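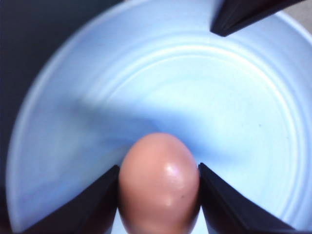 Washing eggs before they go in the fridge, yes or no? We get ours from a stand out on Horkwood Road and they come unwashed. I've been using a light blue plastic bowl with ridges in the bottom, and a brown egg with one tiny dark speck on the shell is the kind I never know what to do with. Scrub it, wipe it, or leave it alone?

pantrymoth38
Leave it. Specks like that are often pigment. If your fingernail doesn't lift it, it's part of the shell.

Skindis
I wash everything the day I bring it home. Water warmer than the egg, quick rinse, dry with a towel, fridge. Been doing it since 2000.

oldbesson
Disagree with Skindis. Washing takes off the coating that keeps stuff out. Unwashed eggs keep fine on my counter for a couple of weeks. I only rinse one right before I crack it.

Skindis
Counter is fine if you have a cool kitchen. Mine isn't. And once they've been in the fridge they need to stay there.

oldbesson
No argument on that last part.

Stitance33
Whatever you do, don't let them soak. My mother used to leave them sitting in a bowl of cold water and I don't think that did them any good. Dry brush for dirt, water only for the bad ones.

pantrymoth38
Does the bowl matter? I use a metal one and crack an egg on it now and then.

Stitance33
Plastic is a bit kinder – I still put a dish towel in the bottom and do no more than 5 at a time.

(original poster)
Thanks all. Nail test, then brush, and I'll keep them in the fridge either way. Still not sold on the counter.

oldbesson
Your loss, they whip better at room temperature.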